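Planning update on the old grain store

24th February

The decision notice for the Betlow grain store came through this morning. Approved, with conditions. I've been writing about this building on and off since last August, so I'll put down what was agreed while I have the papers in front of me.

For anyone new, the grain store is the long brick building on Culloseck Lane, between the feed yard and the creek. It has been empty most of the time I've lived in town. The owners applied to convert the upper floors into 8 apartments, with small workshops to rent at ground level. The first application asked for more apartments and a new top story. The planning board sent that one back over the height, and I think that was the right call.

The approved version keeps the existing roofline. The brick gets cleaned and repointed in lime mortar, and the loading doors on the lane side stay where they are, fixed open with glass set behind them. On the creek side there will be six new windows. I was against those at first. I've since looked at the revised elevations and they line up with the old hoist openings, so they will look better than I expected.

Rosemarie Steinbach is the architect. She spoke at the second hearing and answered questions for a good 40 minutes, most of them about parking. Her drawings are clear and she brought a sample panel of the mortar, and I wish more applicants would do that. It's hard to judge a color from a printout.

The conditions, as I read them:

Window details have to be submitted and signed off before any openings are cut.

The painted lettering on the gable, what's left of it, is to be recorded and left alone. No repainting.

A survey of the floor beams is needed before the interior work starts. The engineer's first report only covered three of the bays, and the board wanted the rest looked at.

Work hours are limited because of the houses across the lane.

Parking goes in the yard behind the building, on gravel - not on the lane. This was the part people argued over the longest. The spaces are fewer than the neighbors wanted. I live two streets over and already see cars left on the corner, so I understand the complaint, but paving the creek bank would have been worse.

I still have doubts about the bin store. It's drawn as a timber lean-to right by the main entrance, and I said in my letter that it should go around the back. The board noted the comment and approved it as drawn. So it goes.

The ground floor is the piece I'm most curious about. The plans show three workshop units with a shared entrance and a hoist kept in place as a feature. Rents haven't been set. There is a list at the library if you want to be told when they are, and I've put my name on it.

Next I want to get to the old bank on Seo Street, where the notice in the window has been changed again. I'll go by and read it properly before I write anything.
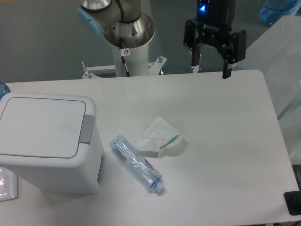 White table, with the arm on its pedestal behind.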